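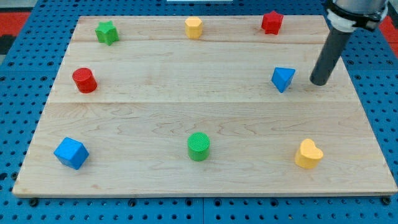
Slide 1: Hello and a warning

Speaker notes – Macarena Zapata, Drekville Library evening talks
Posted Thursday, November 21, 2024
Home | Talks | Past speakers | Contact

Hi everyone, thanks for coming out in the rain. I'm going to talk for 15 minutes about colour names, and then I want to hear yours (yes, even the rude ones).

Ask the room: is turquoise blue or green? Let them argue for a bit. My mum and I have had this fight over one bath towel since I was a kid.

Slide 2: The red star and the green star

Easy start. Same shape, two colours, and everyone in the room will call them red and green. Now ask for a fancier word for the green one. You'll get emerald, grass, footy oval, all sorts!

Slide 3: The paint shop

Tell the Zimonside story here. I went in for a tin of grey for the hallway and came home with four sample pots, and the one I loved was called Wet Slate. Would I have picked it if it was called Grey 9? I doubt it. Don't do the voice of the man at the counter, it went badly in June.

Slide 4: Kids and crayons

My nephew called orange "carrot" until he was nearly five, and he was very firm about it. Mention that he was perfectly happy with yellow – go slowly here, people like this bit.

Slide 5: Over to you

Hand out the Plornik colour cards, one between two. Everybody writes down their own name for the colour and then swaps. Leave time for questions, and remember to give the clicker back to the front desk.

2 comments | 9 shares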